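About Ridik
Category: Company / Who we are
6 min read
Shares 37

Ridik writes software for robot arms. We don't build the arms, and we don't sell them. We write the layer between the camera and the motors: the part that works out where things are, decides what to do about them, and notices when the plan has stopped making sense. Most of our customers already own hardware. Many of them also own a piece of software that was meant to make it clever, and they come to us after the first disappointing month.

We should say early on that we are a suspicious lot. The company was started by two people who had spent years going to trade shows and coming home annoyed. Su-chen Chung had worked on motion planning and Imtiaz Debnath on camera calibration, and between them they had seen a great many arms pick up a great many cubes. The cube was always the same cube. It was always under the same lamp. When somebody in the audience asked what would happen if the cube were moved a hand's width to the left, the answer was usually a brochure.

That question became our first product, and it's still how we test everything.

What we make

Miah is our planner. It takes a list of things to be done with two arms and works out an order that keeps them out of each other's way. Two arms over one table sounds like twice the work done in the same time. In our experience it is closer to two people cooking in a narrow kitchen, and a planner that treats each arm as if it were alone will have them waiting for each other all afternoon. Miah plans for both together. It is slower to think than some of its rivals and we haven't tried very hard to hide this.

Kosumora is the perception side. It finds objects, gives each one a position and also gives each one a doubt. The doubt is the part we care about. Plenty of systems will tell you where a thing is. Far fewer will admit that the thing is half hidden behind a bracket and that the number they've just given you is a guess. Kosumora passes its doubt on to Miah, and Miah is allowed to refuse a grasp on the strength of it. Customers find this irritating for a week or two. Some of them go on finding it irritating, and there is a setting to turn it down, but it can't be turned off.

Inutmont is a replay tool and was never meant to be sold. Kumudini Akanda wrote it over one September to settle an argument about whose code had caused a dropped part (it was the calibration, sorry Imtiaz). It records camera views, joint positions, commands and the planner's reasons, and lets you wind back through the lot on one timeline. Customers who saw it on our screens kept asking for it. It now brings in more money than Miah does, and we have mixed feelings about that.

What we don't claim

We don't say our software "understands" a scene. It has estimates. Some of them are good.

We don't publish a success rate on our front page. Other firms do, and we'd ask you to read the small print under theirs: how many tries, who put the objects out, whether anyone was allowed to nudge the table, and whether a fumble followed by a second go was counted as one success or as a failure and a success. If you ask us for figures we'll send you the full log of a test run, bad tries included, along with the Inutmont file so you can look for yourself. Ours are run in blocks of 100, and the objects are set out by someone who didn't write the code under test.

We also don't believe that more training data cures everything. It cures a good deal. We use learned models in Kosumora and we'd be foolish not to. But we have watched a model get better and better at the examples it was given while the arm went on closing its fingers in the wrong place, and the fault was a cable pulling on a wrist. No amount of data was going to find that. Ashraful Munshi found it by looking.

How we work

Every change to the planner or the perception code goes through the bench before it goes to anybody else. The bench tasks are dull on purpose. Sorting, fetching, putting in trays, taking out of trays. We like household and stationery items because they vary in colour and size, cost very little, and nobody minds if they get squashed. Rolls of tape have been a favourite for a long time. A roll is round, has a hole through the middle and can be gripped in several ways, some of which look perfectly sensible to a planner and are no good at all to a gripper.
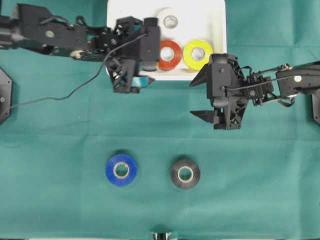 Tape rolls on the two-arm bench: white, red-orange and yellow in the tray, blue and black out on the cloth.

Partly hidden objects get a lot of our attention. From the head camera, an arm is quite often the thing in the way of the view, and the software has to know its own elbow from a piece of stock. The white roll behind the left arm is a fair sample: enough of it shows to be found, and a white tray is not much help as a background. We have a list of 154 awkward arrangements like it, gathered from bench work and from customers, and a new version has to be run against all of them. It doesn't have to pass them all. It does have to be no worse than the last version without a written reason, and Kumudini reads the reasons.

We keep a release back if the reasons aren't good. This has cost us at least one contract.

Who we are

Su-chen Chung runs the company and still reviews planner code, mostly in the evenings.

Imtiaz Debnath looks after calibration and perception. He is the person to write to if your camera mount moves and you'd like to be told that it matters.

Kumudini Akanda leads the tools team and has the final word on releases.

Ashraful Munshi is in charge of the bench and of customer sites. He does the first visit himself and will tell you if he thinks you don't need us. Quite a few firms would do better with a jig and a simple fixed program, and he has said so to more than one of them.

Janaka Chowdhury handles support and writes the manuals. If a page in the manual says "we don't know why this happens", Janaka has checked that we really don't.

Working with us

We start with a trial on your own arms and your own parts. It runs for 5 weeks and you pay for it, as we've found that free trials are seldom taken seriously by either side. At the end you keep the logs whether or not you carry on with us. Please don't tidy up before we arrive. Leave the lighting as it is and leave the odd parts in the bin.

We'd also ask that someone who uses the machine every day is in the room for the first meeting. They generally know what is wrong with it.

Job openings go on the careers page when we have any. At the moment we are looking for one person to work on Kosumora, ideally someone who has been let down by a vision system before.

Tagged: robot software, motion planning, perception, about the company
5 comments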